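Section 3: Setting Up Your Clenberg Countertop Water Filter

Before you begin, pick a spot you'll be happy with for a good long while, because the filter likes to stay put once it's connected. You'll want it close enough to the faucet that the hose can reach without stretching, and on a surface that sits nice and level.

1. Unscrew the little aerator from the tip of your faucet and tuck it somewhere safe, along with its washer.
2. Thread the diverter valve onto the faucet by hand. Snug is plenty! Pliers will only chew up the threads.
3. Push the white hose into the inlet until you feel it click, then give it a gentle tug.

Note: If your faucet has threads on the inside, use the adapter ring from the small parts bag (part 529).

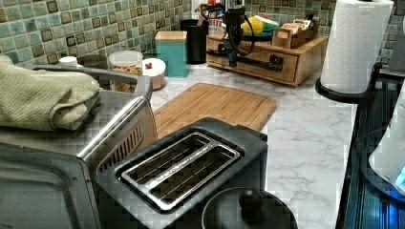
4. Drop the Nurnau cartridge into the housing with the arrow pointing up, and turn the lid until the two marks line up.
5. Open the cold tap slowly, pull the diverter knob, and let the water run through for 8 minutes. It may look gray or a bit cloudy at first, and that's only loose carbon dust rinsing out.

Caution: Never run hot water through the filter. It can ruin the cartridge and soften the seals.

6. Check each connection with a dry paper towel. If you find a drip, turn off the tap, take that joint apart, and seat it again before you go on to Section 4, where we'll set the cartridge reminder together.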